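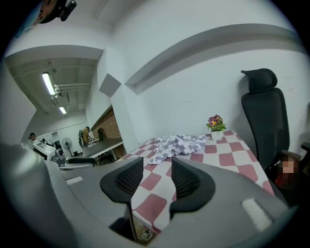 The meeting of the common room group at Longo house was opened by Ada Bianchini at the usual hour, after we waited a little for Gianni Guerra, who had to park far away. The first subject was the table, as it was left open in March. The red-and-white checkered cloth is on it now, with the small artificial flowers in the white square pot, and the group was asked if we keep this arrangement or go back to the plain one. Most of us find the room more friendly this way. Gianni would prefer no cloth at all, and he asked that this is written down.

**Date:** August 20, 2023

**Present:** Ada Bianchini (chair), Gianni Guerra, Ilaria Caputo, Theerawat Suwannarat (minutes)

**Absent with notice:** Adelmo Lo Presti, who sent his comments by message. Ada read them aloud under the points where they belong.

## 1. Minutes of the last meeting

Accepted with one correction. In the point about the windows it was written that Ilaria would call the glass company. It was Adelmo who offered this, and he did call them. They have not answered.

## 2. The tablecloth

We discussed this longer than planned. Ilaria bought the cloth from Prallov, the household store near the bus station, and paid 30 dollars from her own money. She brought the receipt. It was agreed to pay her back from the room budget.

Ilaria explained that the cloth can go in the machine but should not be dried in the dryer. Last time somebody dried the old one and after this it did not reach the table edges anymore. Gianni said he does not see why a work table must look like a picnic. Ada answered that the same table is used for supper on game evenings and for the sewing circle, so it is not only a work table.

Adelmo wrote that he has nothing against the squares but he would like a clear surface when he repairs things. He does not want to put glue or tools on a cloth that another person must wash.

Decision: the cloth stays. Whoever needs the bare table folds the cloth, puts it on the shelf and brings it back after. Three in favor, Adelmo also in favor by message if the folding is allowed. Gianni did not vote against but he is not happy.

## 3. Things left on the table

The gray-and-white cloth with the zigzag pattern was lying bunched up on the table again. It was asked if it belongs to the room or to a person. Ilaria thought it was Adelmo's, but his message does not mention it. I will write to him.

A general discussion followed about things which stay behind. Ada proposed a basket beside the door. Gianni said a basket becomes full and then we have a full basket — he would rather send a message to everybody every time. After some talk we agreed to try the basket for two months. Objects that are not collected in this time go to the donation point.

Action: Ada brings a basket from home. Theerawat writes the label.

## 4. Flowers

Ilaria asked if we want real plants in place of the artificial ones. She likes the purple and magenta color in the pot, but it takes dust, and she was the only one to clean it since spring.

Adelmo wrote that real plants died two times in this room, and he does not want to buy a third one. Gianni agreed with him, and Ada noted with pleasure that they agree on something. The artificial flowers stay. Dusting them is added to the weekly cleaning list, under the shelves.

## 5. Chairs

The black office chair with the headrest was discussed next. Gianni finds it the only comfortable seat for his back and asks that it remains near the table. Ilaria has the opinion that it takes much space when more people sit down together, and that it should go to the corner during suppers.

Theerawat presented an offer from Fundau for two used chairs of a simpler type, at 80 dollars for both. Delivery is not included, but Gianni has a car and can bring them. Ada wanted to know if somebody has sat on them. Nobody had, and the point cannot be decided today.

Action: Gianni and Theerawat visit Fundau and try the chairs before the next meeting. Until then the office chair stays where it is, and it is moved to the corner only for suppers.

## 6. Cleaning list

The list on the door is nearly full and the handwriting is difficult to read in some places. Ilaria will print a new one with larger spaces. We also changed these things:

- Washing of the tablecloth goes to the person who hosted the last supper of the month.
- The floor under the table is swept after the sewing circle, because of pins.
- The bottle of Giltum cleaner is for the sink. Please do not use it on fabric — Ilaria has lost one cushion cover already.

Adelmo asked in his message to be free from the list during his travel. Accepted, and Gianni takes his turn.

## 7. Other matters

Ada reminded that the keys must be signed for in the notebook, including by members of this group. One key is still missing from the hook.

Ilaria asked if the sewing circle may use the room one hour earlier. No objections.

The next meeting will be fixed when Adelmo is back. Theerawat sends a proposal for the date together with these minutes. Corrections can be sent to him in writing.

Minutes taken by Theerawat Suwannarat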